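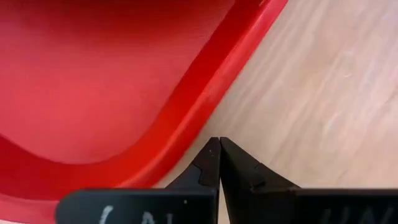 Gitach tray in red, rim detail, on a pale wooden surface.

Gitach Tray, Red
Item 1383
Sold by Sterer

A red plastic tray. We have written longer descriptions in the past and they were all this one with adjectives.

The plastic is glossy and the same strong red all over. It comes in the one colour. Customers ask for grey every spring and we pass the request on to the makers, who reply with another box of red.

The rim is thick and rounded, so it sits comfortably in the hand when the tray is full of potatoes. Inside, the surface curves down into a shallow hollow. Peas stay put. So do screws, seed packets, odd keys and the small plastic bits left over from flat-pack furniture that you will keep for ten years.

What it is not for: the oven, the hob, or carrying soup upstairs. It has no lid. If you need a lid, look at the Skuma box, item 1847, which has one and costs more as a result.

Cleaning
Warm water, washing-up liquid, soft cloth. Scouring pads will take the shine off and we can't put it back. Beetroot doesn't show, or at least we have never been able to find it.

Buying more than one
Singles, or packs of 6 or 10. The trays stack, though a tall pile likes to lean, and we'd stop before it reaches the shelf above. Packs go out with paper between the trays — please keep it if you think you may be sending any back.

Delivery and returns
Orders go out from our Joseph Street shop. Unused trays can come back within the month. Used trays can't, including trays used "just the once" for marinating.

Goes with
Skuma box with lid, item 1847
Sterer drawer liner, cut to length

Page last changed 04/01/2021. Price now includes the paper.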